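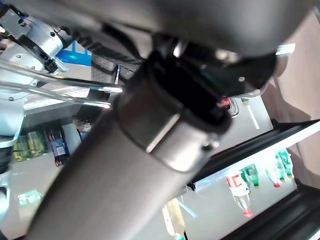 Wrist view at the shelves. Clear bottle with a red cap, lying neck down.

1/ Shelf tidying is the shop-floor chore I get asked about most. Short answer for March: parts of it, slowly, with a person nearby.

2/ Bottles are a fair test. A standing bottle is easy to grasp from the side. One on its side needs a regrasp before it can be placed upright, and clear plastic gives depth sensors very little to work with.

3/ The shelf rail matters too. Imad Khoury's rule at Sirnley is to leave 4 cm between gripper and rail. On a full shelf you often don't have 4 cm.

4/ Our bench figures, mixed goods, 500 picks: standing bottles are fine. Lying bottles fail 11 times as often. Thin sticks and pens are worse than either and I've stopped averaging them in.
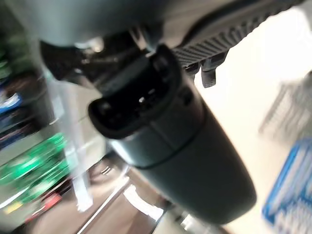 Gripper with the ribbed pad, shelving at left. Motion blur.

5/ Blur like this is a real cost. The wrist view is least useful during fast moves, so we either slow down or plan from the last sharp frame. Skiso does the second. I prefer slowing down.

6/ Hiba Karaki asked about homes. Same problem, minus the fixed layout. A store shelf has a plan you can check against. A kitchen cupboard has whatever went in last.

7/ Current estimate: a person resets a messy bay in 15 minutes. The arm is well behind that and still asks for help on the clear bottles. Next test is lying bottles only, slower wrist speed.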